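**16th April – beneficial ownership matching, Tudport register**

Reran the name matcher on the Tudport extract, 3000 company records, same thresholds as October. 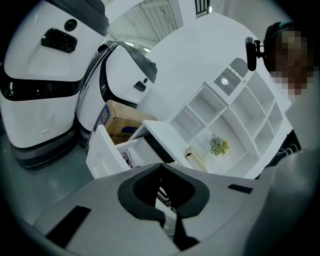
59 records still return no natural person as owner. Of these, 40 resolve to nominee directors at Gerthorpe. Another 4 loop back through Pomudar Holdings, so the script now stops at the second pass. Elisa Mancuso to check the trust deeds by hand. Roy has the Tunstall filings – date format is wrong, needs normalising before the next run.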